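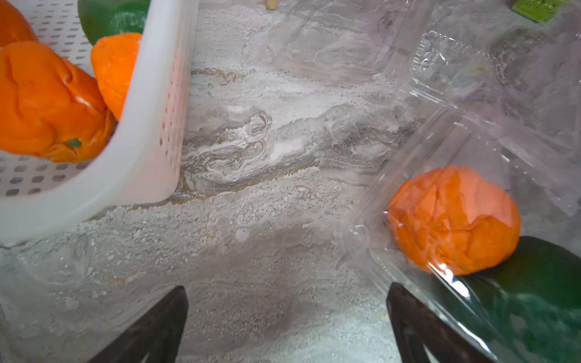

Peppers in a white basket and a clear plastic container on the worktop, from the camera at the gripper.

13 May 2025

Researchers at Grimbridge have published results from a study of how well robot arms can learn to sort shopping when the items and the packaging change from one attempt to the next.

The method, called Skedach, starts with people guiding a pair of arms by hand through each job. The team recorded 500 of these sessions, covering 6 kinds of task, and used them to train a single control program. Earlier work by the same group needed a separate program for every task.

Lungile Potgieter, who led the study, said clear packaging had been the hardest part. "Glare moves when the arm moves, and the program used to chase it," she said. Adding close-up views from the gripper cut the number of missed grasps.

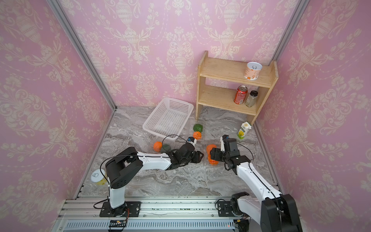

In nearly 300 test runs the new program finished more tasks than the group's older one, though it was slower at picking up small round fruit. Runs with unfamiliar containers also went less well – the arms often gripped the rim and stopped there.

The recordings will be released in November along with the training code. Potgieter said the next round of tests would use softer produce and bags.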